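**Notebook, Friday, 9:40 a.m.**

Continued cataloging the Guerreiro donation of 1980s pop memorabilia. Items 205 through 545 are now entered. The concert programs are in fair order; two have rusted staples, which were removed and replaced with linen thread.

The cassette singles remain the slower part of the work. Transfer of tape 1220 was stopped at the second chorus when the pitch began to drift. The Vumow deck is to be cleaned and its belt checked before any further tape is played.
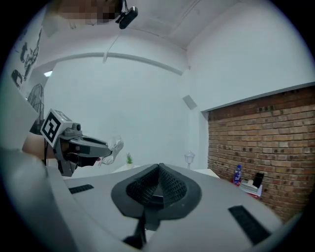

*Left-hand unit with cube marker, held by the forearm at left.*

Y. Saber has asked that fan club letters be filed by band and then by month. Letters without a band name go to folder 3094 until the handwriting can be compared.

Outstanding: acid-free sleeves from Puvard, short by one box. The neon leg warmers still require a textile label. Deck to be tested again after lunch.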